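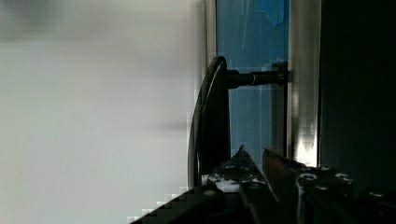

## Keep the bad views

Our handle set at Trestine has 2687 examples. Last April a filter dropped every clip in which a blurred surface filled half the wrist view. It removed 114 of them, and I think it was a mistake.

A wrist camera works close to things. When the fingers are on either side of a black handle, some pale surface will often sit right against the lens. The blue panel and the metal frame behind the handle are still readable, and so are the fingertips. That is enough to label the approach.

A policy trained only on clean views has no examples for the last few inches. I would restore all 114 and tag them as occluded. The tag takes 3 extra fields per clip. Sharpness can be a weight in training. It should not decide what gets stored.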